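Nelli Rantala bought the Rosham 17 on launch day, before the reviews were out. It cost 429 euros and had a screen so wide that her thumb could not reach the back arrow.

By January the battery was dying at lunch. She took the phone to Anel, the repair shop under the station – the only one in town that still opened them up.

The man there typed in the serial number and frowned.

"This one was never sold," he said. "Test batch. They made 220."

"I have the receipt."

He turned his monitor so she could read it. The number was hers. The status line said DESTROYED.

She sat down by the door and opened the gallery to back up her photos. The last one was not hers.
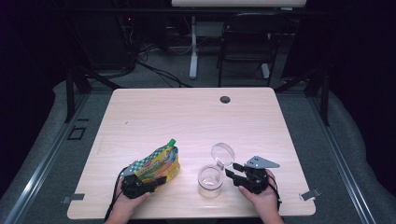
Arvo Toivonen said over the phone that she should switch it off before it synced again.

She held down the power button. The screen asked for a password she had never set.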